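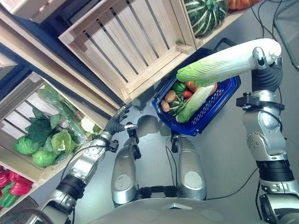 Crates, Cabbages and a Basket That Has to Come Home

Vitalii Holovko would like you to stop buying bagged salad. I went to Kustitz Produce prepared to disagree with him, having a bag of it in my refrigerator at the time.

The store sells its fruit and vegetables out of wooden crates set on a plain gray floor. Customers carry a basket, bend down, pick what they want and take it to the scale by the door. Holovko, who opened the place last June, says the crates sell more food than the refrigerated shelving he inherited from the previous tenant.

I asked how he knew that.

"I look at what I throw out," he said. "With the shelves I was throwing out greens every night. Now it's a couple of times a week."

He also changed his supplier the same month, from a wholesaler to a farm called Fedoruk, and he admits the vegetables now reach him a day or two sooner. So which was it, the crates or the farm? "Both," he said. Then, after I waited: "Okay, maybe more the farm. But people like the crates."

People do like crates. I have seen them in stores that sell candles. A wooden crate says "farm" whether or not a farm had anything to do with it, and I told Holovko that I thought they were mostly decoration. He took it well enough.

"You can't stack napa cabbage on a sloped shelf," he said. "It rolls, it bruises, the leaves tear. In a crate it lies down. You pick it up by the white end and you don't hurt the top."

That much I could test. A long napa is an awkward thing to shop for. Held by the base it sticks out sideways, and laid across a basket the frilly end hangs over the rim. Holovko's advice is to put it in last, on top, and let it hang. I tried it the other way, standing the cabbage upright in the corner, and it fell over onto my scallions before I reached the scale. I'll give him the point.

The baskets are a sorer subject. He bought 100 blue plastic ones when he opened. When he took stock this winter he had 51.

"They walk," he said. "People carry them to the car and they mean to bring them back."

His answer is a deposit, which he plans to start this spring and which a grocer he knows at Festach has already tried. I asked how it had gone over there. "Some people complained," Holovko said. "Some people paid the deposit and kept the basket." He is going ahead anyway. A good basket is cheap, he says, but 49 of them are not.

Then there is the bending. Crates on the floor are fine if your knees are fine, and I watched one older man point at the leeks until a clerk handed him two. Holovko says he has thought about low stands and even priced a set from Lullberg, a shop-fitting firm. He didn't buy them.

"Once you raise them up, it's a shelf again," he said.

I said a shelf was what the man with the leeks needed. Holovko said the clerks are always glad to help, and I believe they are -- there were two on the floor that morning and neither was busy. Whether they would be as free on a Saturday is another question, and he didn't claim they would.

As for the bagged salad, his case is that a whole head costs less per pound and keeps longer. "A napa in the refrigerator, wrapped in a towel, I eat from it for two weeks," he said. "Take the outside leaves first. Don't wash it until you cut it."

I bought one. It is on day nine, the outside leaves are gone and the rest is still crisp. I also finished the bag.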